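Ticket 163 - Zelle Berrada, Griff in die Kiste
Betreff: Greifer bleibt nach dem Absenken stehen, Meldung "Kollision erkannt"
Status: wieder geöffnet
Priorität: mittel

Brodie Cartwright, 8. Juni 2024

Ich öffne das Ticket wieder. Es wurde mit dem Vermerk "Kollisionsschwelle angepasst, Fehler behoben" geschlossen, und das halte ich für voreilig. Die Schwelle hochzusetzen heißt, dass der Arm später meldet. Ob er seltener anstößt, wissen wir damit nicht.

Fehlerbild: Der Arm fährt über die Kiste, senkt ab und bleibt kurz vor dem Greifpunkt stehen. In einer Serie von 60 Griffen kam das 14-mal vor. Vivska gibt jedes Mal dieselbe Meldung aus, ohne Achse und ohne Kraftwert. Nach dem Quittieren läuft der nächste Griff meistens durch, was die Suche nicht leichter macht.

Bisherige Erklärungen im Verlauf:

Zesthorpe-Support: "Punktwolke verrauscht." Kann sein. Dann müssten aber die Griffe auf die dunkelgrünen Blöcke schlechter laufen als die auf die rotbraunen, und im Log sehe ich da keinen Unterschied.

Kollege aus der Frühschicht: Kistenwand im Planer zu niedrig modelliert. Nachgemessen, Modell stimmt.

Mein Verdacht ist die Leitungsführung. Die Kabel laufen in einer Schlaufe um das orange Gelenk, und diese Schlaufe kommt im Kollisionsmodell überhaupt nicht vor. Für den Planer ist der Arm dort glatt.
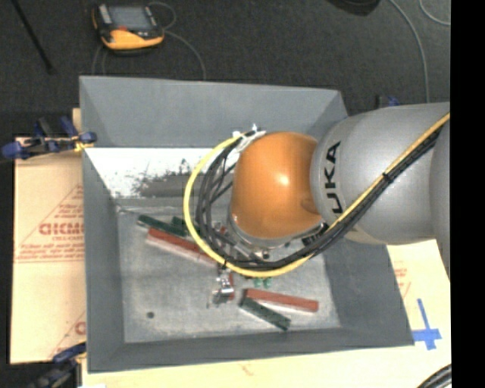 Arm über der Kiste, Kabelschlaufe links am orangen Gelenk, vier Blöcke am Boden.

Der Block oben links liegt zum Teil unter der Schlaufe. Wer behauptet, die Kabel seien bei solchen Lagen kein Thema, soll mir das bitte an den Gelenkdaten zeigen.

Getestet:
Schwelle auf den alten Wert zurück: Fehler sofort wieder da.
Absenkgeschwindigkeit auf 30 Prozent: Meldung kommt trotzdem, nur später.
Neustart Vivska: ohne Wirkung, wie erwartet.
Lastdaten des Greifers neu eingetragen: keine Änderung. Ob die Kabel darin berücksichtigt sind, konnte mir niemand sagen.

Offen:
Schlaufe im Modell als Zylinder anlegen und die Serie wiederholen.
Leitungen enger am Handgelenk führen, danach prüfen, ob die Drehung der letzten Achse noch frei ist.
Von Zesthorpe die Rohwerte der Momente anfordern. Bitte keine Screenshots aus Allora, die Anzeige dort ist geglättet.

Bis dahin läuft die Zelle nur mit reduzierter Geschwindigkeit und mit jemandem am Zustimmtaster. Die erhöhte Schwelle bleibt draußen - auch wenn die Statistik damit hübscher aussieht.

Nachtrag, gleicher Tag: Antwort von Zesthorpe ist da, man empfiehlt ein Update auf die nächste Version. In den Versionshinweisen steht zur Kollisionserkennung kein Wort. Ich spiele es nicht ein, bevor die Serie mit Zylinder gelaufen ist, sonst haben wir zwei Änderungen auf einmal und wissen wieder nichts. Ticket bleibt bei mir.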